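Reviews > Software > Annotation and planning

Lendotard 2 review: transparent objects, bimanual segmentation and a slow planner

By Damir Pavlović
8/23/26 | 6 comments | 14 shares

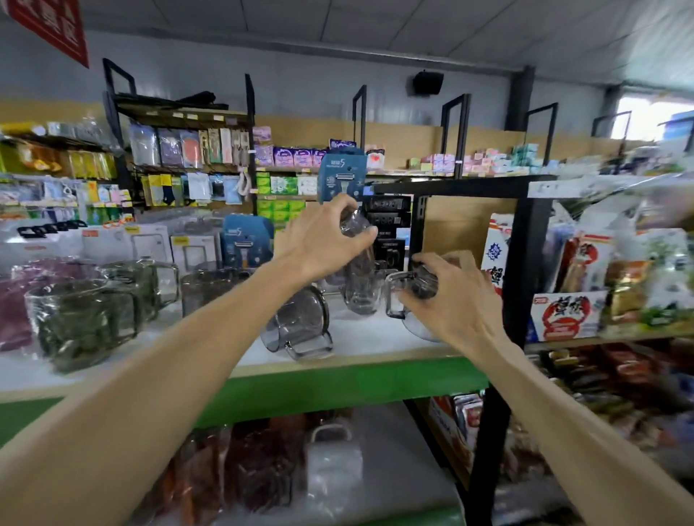 Lendotard is a desktop package for turning head-camera recordings of manual work into labelled segments and candidate motion plans. Version 2 adds a depth-completion module for clear materials and a rewritten two-arm segmenter. I have been running it since February on a set of 436 clips of shelf handling in small shops, with glassware as the main object class. The previous version was close to unusable on glassware, so that is where I spent most of my time.

Installation

The installer is a single archive and resolves its own dependencies on a clean machine. On a machine with an existing Oto workspace it overwrites the calibration path without asking. Back up the workspace first. The licence server needs to be reachable at launch but can be disconnected afterwards.

Perception

Clear mugs are a hard case for any depth pipeline. The body returns the background, the rim returns noise and the handle is often the only part with a usable edge. Version 2 fits a parametric shell to whatever edges it finds and fills the remainder. On upright mugs the fit is good. On a mug lying on its side it is acceptable, although the handle orientation sometimes flips by 180 degrees between consecutive keyframes and has to be pinned by hand.

Smoky or tinted glass is handled better than clear glass. Plastic wrap remains a problem. A group of wrapped mugs is usually returned as one object with several handles, and the split tool only works along straight lines. I ended up tagging wrapped items as a single obstacle and moving on.

Printed packaging behind the glass is the other weak point. Blister cards and boxes with large numerals produce strong features, and the tracker will attach them to the mug in front if the confidence threshold is left at its default. Raising it to 80 removed most of these attachments in my clips. The manual doesn't mention the setting – it is under Tracking, Advanced, Foreign Features.

Two-arm segmentation

Each hand now has its own timeline, with contact, hold and release events. Overlapping holds are stored properly. In version 1, a second hold closed the first, which made any clip with an object in each hand worthless for planning. Vesela Krasniqi, who labels on the same project, checked my exports against her manual pass and found the hold events consistent. Release events tend to fire early when the fingers open slowly.

Grasp type is inferred from finger pose. Top grips and body grips are distinguished reliably. Handle grips are confused with body grips whenever the handle points away from the camera.

Planning

The planner takes a segment and proposes trajectories for a two-arm model, with the shelf as a fixed collision volume. Shelf lips are included, provided the edge colour contrasts with the surface. White on white needs a manual edge. Plans are sensible but slow to compute, and there is no way to cancel one arm without discarding both. The Spahić exporter is still the only one that preserves joint limits.

Tooling

The command line mirrors the interface, apart from the split tool. Batch logs are readable. Undo history is lost on save, a fault carried over from version 1.

Verdict

Worth the upgrade for anyone working with glass or with two hands. For opaque objects and single-arm work, version 1 does the same job and starts faster. I would hold off on the planner until partial cancellation is supported.

6 comments | 14 shares

Contact | © 2026 Sostdale Reviews | Back to top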